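Ticket 1282
Product: Riluvico shape set, with storage tray
Opened: 13/04/2018
Opened by: Ursina Baumgartner, Gurkthorpe play room
Assigned to: Vinzenz Mösli
Status: Closed, part sent

Subject: Long pieces will not go back in the tray

Ursina Baumgartner wrote:
We have had the set out in the play room since the start of the month. The short pieces go back in the tray fine. The long ones do not. They go partway into their slots and stop, and then the lid will not close. The orange one is the worst. If I push hard it goes in, but then the children can't get it out again and somebody has to turn the tray over and bang on it.

I have tried the following:
Washed the tray with warm water and dish soap and let it dry overnight. No change.
Put each long piece in the other way up. The blue and green go in that way. The orange does not.
Took the felt liner out of the bottom of the tray. The lid closes a little farther but still won't latch.
Swapped the orange piece into the green slot. It goes in, but the green does not fit the orange slot.

We need the lid to close because the tray goes on a high shelf at night. Right now I have a rubber band around it.

Vinzenz Mösli wrote:
Thank you for listing what you tried. That saves a step. I need three things from you.
1. The tray number, stamped on the underside near one corner.
2. Whether the tray has been near a heater, in a dishwasher, or in a parked car.
3. The width of the orange slot at the top and at the bottom, if you have a ruler that fits.

Please leave the liner out for now. Please don't push the orange piece in by force, as the slot walls can spread and then the neighbors get tight as well.

Ursina Baumgartner wrote:
1. The number ends in 92. The part before it is worn and I can't read it.
2. No dishwasher. The shelf is over a radiator, but it has been off for a couple of weeks. No car.
3. The ruler doesn't fit down the slot. I cut a strip of card to the width of the opening and slid it down. It stops a bit more than halfway. So the slot is narrower lower down, or it leans.

I did the same with the green slot and the card goes all the way to the bottom.

Vinzenz Mösli wrote:
The card test is a good one. I tried it here on a tray from the shelf and the strip went to the bottom in every slot. I have asked Hubert Bühler in the warehouse to look at the other trays ending in 92. They came in from the Mullville store and there are roughly 300 of them, so he will check one carton and not the whole lot.

In the meantime, please check that the wall between the orange slot and the yellow slot is straight. Look down into the tray from above with a flashlight. If the wall bows toward the orange side, tell me where the bow starts.

Hubert Bühler wrote (internal note):
Opened one carton. Most of the trays are good. Four have the same wall leaning in. All four were at the bottom of the carton. Looks like they were stacked with something heavy on top at some point, but I can't say when. Set aside with a red sticker. The long pieces in that carton fit the good trays and jam in the leaning ones.

Ursina Baumgartner wrote:
Yes, the wall bows. It starts a little under halfway down and leans toward the orange side. I hadn't seen it without the flashlight.

One more question. Gertraud Auer, who does the play room with me, measured the orange piece and says it is within the size on the sheet. I measured it and got a bigger number. We used the same tape. Which one of us is right, and does the piece need replacing too?

Vinzenz Mösli wrote:
Probably both of you. Where along the length did each of you measure?

Ursina Baumgartner wrote:
Gertraud went higher up. I went near the bottom end.
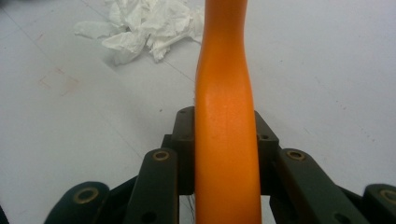
Vinzenz Mösli wrote:
The size on the sheet is for the widest place, so it has to be taken at the right spot. The orange piece is not the same width all along: it is widest low down, narrows gently toward the upper middle, and then gets slightly wider again at the very top. A tape put around the narrow part will read small every time. Measure again low down, and keep the tape square to the piece. There is also a faint line running lengthwise on the lower middle, a seam or a crease. If you have the same line on yours, run a fingernail across it. If you can't feel a ridge, leave it alone. Please don't sand it.

Ursina Baumgartner wrote:
Measured again low down, both of us, and we get the same number now. It is inside the limit on the sheet. There is a line on ours but I can't feel it with a fingernail.

So it is only the tray?

Vinzenz Mösli wrote:
Yes, only the tray. Keep all the pieces. I am sending a new tray without pieces, checked with the card strip in every slot before packing. The liner comes with it. You can throw the old tray out or keep it for the short pieces, which will still fit.

Ursina Baumgartner wrote:
New tray came. All the long pieces go in and come out again, and the lid latches. Gertraud took the old one for crayons. The label on the box says Balogh and not Riluvico, is that a mistake?

Vinzenz Mösli wrote:
No, that is the box supplier. The tray inside is the right one. Closing the ticket. If the lid gets tight again before the end of August, reply here and it will reopen with the notes attached.

Internal, for stock: trays with the red sticker stay off the shelf. Card strip check added to the packing list for trays ending in 92.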